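From: Feng-yi Cheng
To: Holtgate Home Cooking list
Date: July 7, 2025
Subject: Re: Buns sticking to the steamer

Houda Ait Brahim wrote:
> My buns tear at the bottom each time. I tried oil
> and it did not help. Must I buy special paper?
> Also, how long for the small ones?

Dear Houda,

You do not need special paper. I use normal baking paper, cut in squares, one under each bun. Cabbage leaves are also good — my mother used only these.

For oil I have the same experience as you. The dough drinks it.

My answers to your two questions, and one to Mounir, are below the photo. 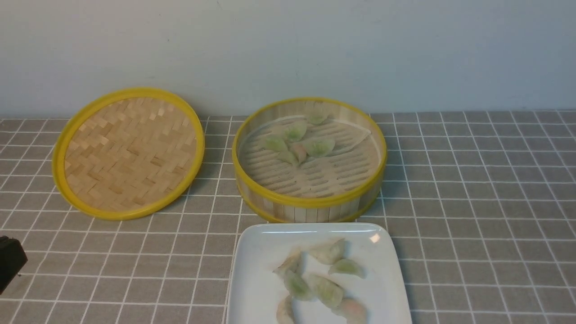

1. Time
Small buns need 12 minutes after the water boils. Then turn off the fire and wait 2 minutes before you lift the lid, or they fall down.

2. Flour
Mounir asked which one. I buy the Kamel flour with low protein. For 23 buns I make two rounds, because they must not touch.

If somebody has tried with rye, please write to the list.

Kind regards,
Feng-yi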